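4.2 Light on the ground

Most of the literature on public squares treats them as daytime objects. The benches are counted at noon, the footpaths are traced at lunch hour, and the evening is covered in a closing paragraph that calls for further work. Having written two such closing paragraphs ourselves, we felt some obligation to go out after dark.

The survey covered 20 paved open spaces in the Mtshali district, each walked on 5 nights between the end of the workday and the last bus. Walkers filled in the same one-page sheet at every site, noting where the pavement was lit, where it was shadowed, and whether a person with ordinary shoes and ordinary eyesight could tell a shadow from a change in level. This yielded 1,571 usable entries. An unknown further quantity was written in pencil in the rain and is not discussed.

Our starting assumption, borrowed from the district's lighting plan, was that a brighter plaza is an easier one to cross. The plan is organized by lamp, and it rates each lamp by what it gives off. It has little to say about what the light does once it lands, a matter left to the pavement and to whatever happens to be standing in the way. Jacobs and Zwane coded the entries separately, disagreed about the word "patchy" for most of a week, and settled on three surface conditions: even, graded, and broken. A broken surface is one where bright and dark areas meet at hard edges with no middle tone between them.

Wet nights produced far more broken surfaces than dry ones. Dry paving scatters light in many directions and is forgiving about it. A film of water sends more of that light off at a mirror angle, so that a walker facing a distant lamp gets a bright streak, while the paving beside it looks darker than it did the night before. Several walkers reported stepping around streaks as if they were puddles. Others stepped into puddles, having decided they were streaks. Figure 3 has both hard-edged shadow and wet glare on one stretch of paving.
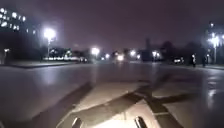

Figure 3. Wet plaza at night, broken surface condition. Dark bands cross on the lit paving at right; a reflected streak lies on the wet ground toward the right side. The curb at far left is marked by a line of light along its top.

The curb in Figure 3 deserves a kind word. It is low, it was presumably designed with no thought of our study, and it is easier to read than most of what lies in front of it. A lit top edge tells the walker that the ground is about to change height. The crossed shadows on the open paving make the same announcement in a louder voice, and there they mean nothing, as they lie flat. Walkers learned to ignore them, which would be a fine outcome if the next dark band were also flat. At sites with shallow steps, it sometimes was not.

Tall buildings with lit windows raised a related problem. Entries made near them often gave a generous score for overall brightness and a poor one for the ground, occasionally in adjacent boxes and in visibly different moods. Makhubela suggests that walkers were scoring the view in the first box and their feet in the second. We have kept both scores, and we use only the second in the models reported in Section 5.

Two limits should be noted here. The sheet asked about surfaces and did not ask how fast anyone was walking, so we cannot say whether people slowed down at broken surfaces or simply complained about them at full speed. The sites were also chosen for being open and paved, and the results should not be stretched to parks, where the ground is uneven to begin with and walkers expect less of it.

Jin repeated the coding on a subset of the wet-night entries without seeing the earlier labels. The remaining disagreements, set out in Appendix B, all concern the boundary between graded and broken. The word "patchy" appears there only in quotation marks, by agreement of the authors.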